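Notebook, hand cell, sample prep bench
January, started writing 7:40, finished after lunch

Good morning for it. The hand ran the whole early batch while I was still sorting out labels, and I got to drink a coffee hot, in the canteen, sitting down. Writing this up properly because Kavitha asked for more than my usual four lines, and because the night people keep hearing about it second hand.

Where we are: 1,222 tubes moved from rack to rack since we began logging, 71 of them flagged for a person to look at. Most of the flagged ones were caps that hadn't seated, and a good few were labels gone on crooked, which the reader won't have. Osvaldo went through the list and says he'd have set aside nearly all of them himself. I was expecting the hand to be fussy in stupid ways and it's fussy in roughly the ways he is!

Changes since the last entry
Grip force down a notch on the small tubes. Adelmo did it in the Kistik panel, then did it again because it hadn't saved. You have to press apply on the second page as well as the first. I've stuck a note on the screen.
Approach angle for the back row is now steeper. It was brushing the row in front on the way in. Not knocking anything over, but you could hear it, a sort of tick tick tick.
Homing goes at the start of every rack and no longer just at the start of the shift. Costs a bit of time. I don't mind.
The Berkamex racks are fine. The old Zuccaro ones are a hair too tight and it has to pull, so those stay on the manual bench until they wear out or somebody has a better idea.

What it's like for us
Kavitha wanted this part in particular so I went round and asked.

Osvaldo has done capping and racking longer than anyone here. He told me his thumb doesn't ache in the evening any more. He also said he misses it a bit, the racking, as it was the one hour when people left him alone with the radio. So I don't want to write that everybody is simply pleased. He's moved over to checking flagged tubes and doing the awkward containers, and he's started keeping his own sheet of what the hand gets wrong and in which row. It's better than our log, frankly. I've asked if we can type it up and use his columns.

Cinzia likes it most, I think. She used to come in to a wall of racks and now she comes in to a list. She's had time to learn the second analyser, which she's been asking about since the summer, and she showed me a run yesterday and it was lovely work. What she doesn't like is the waiting. When the hand stops with a question it beeps, and if you're gloved up in the middle of something you have to finish, strip off, walk over, tap yes, walk back, glove up again. She reckons that eats most of what she gained on a bad day. I watched her do it three times before ten and she's right.

Tomás on nights is the one I'd worry about. There used to be two people on the bench after midnight and there's now one person and the hand. The second post went over to receiving, so it's still a job, but he said the room is very quiet and he talks to the hand. He was laughing when he said it. I still think we should look at where the desks are, so whoever's on can see into receiving. Will bring it up with Kavitha.

Adelmo says he's become the person everyone shouts for, and would like a second person trained on recovery before he takes any leave. Fair. I've put my name down. Cinzia too, if she's got the hours.

Things I got wrong
I'd told everybody the target was 2,000 a week by now. We're not near it and I shouldn't have said it out loud. The hand could do it on paper. We can't feed it that fast, and the person feeding it ends up doing a worse job than the racking ever was: pick up rack, put down rack, pick up rack. We tried one morning at that pace and Osvaldo just put his hands up and walked off to make tea. 700 is comfortable with one person loading and still doing other work in between. I'm going to plan on that and stop being clever.

I also put the loading side where it suited the cable. You have to reach across yourself if you're left-handed, and Tomás is. Swapping it round means moving the Pistow controller and making a longer lead. Half a day, I'd guess. Worth it.

Fingers
Had a long look at them today with the wrist view up on the monitor. I do enjoy this thing. The sprung joints have a tiny bit of give, so when it meets a tube slightly off centre it settles on to it and doesn't shove. Adelmo wants to stiffen them up for the heavier bottles. I'd leave them alone until we've got a full month behind us, then try it on one finger and compare. We agreed to disagree till then — he's written it in the book under his own name, page before this one.

Wipe the pads at each shift change, dry cloth, no solvent. I know the old sheet says solvent. I've crossed it out.

The wrist view exposure is poor for anything pale close up, it just blows out to white. Doesn't matter for tubes, they're held further off. Will matter if we ever do the white tubs. Park it.

To do
Remote yes/no button for the stop questions, something you can press with an elbow or a foot. Cinzia's idea was a foot pedal and I think that's the one. Adelmo has a spare in his drawer.
Osvaldo's sheet typed up, his name on it.
Move loading side for left-handers.
Recovery training, me first.
Ask Kavitha about the desk on nights.
Turn the beep down. It goes right through you at five in the morning, Tomás says, and he's sent me a recording to prove it.

13:15. Added after lunch: pedal found, wrong connector. Adelmo is soldering.
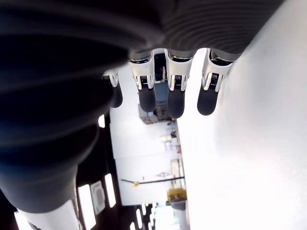 Wrist view, fingers hanging open, knuckle joints and pads.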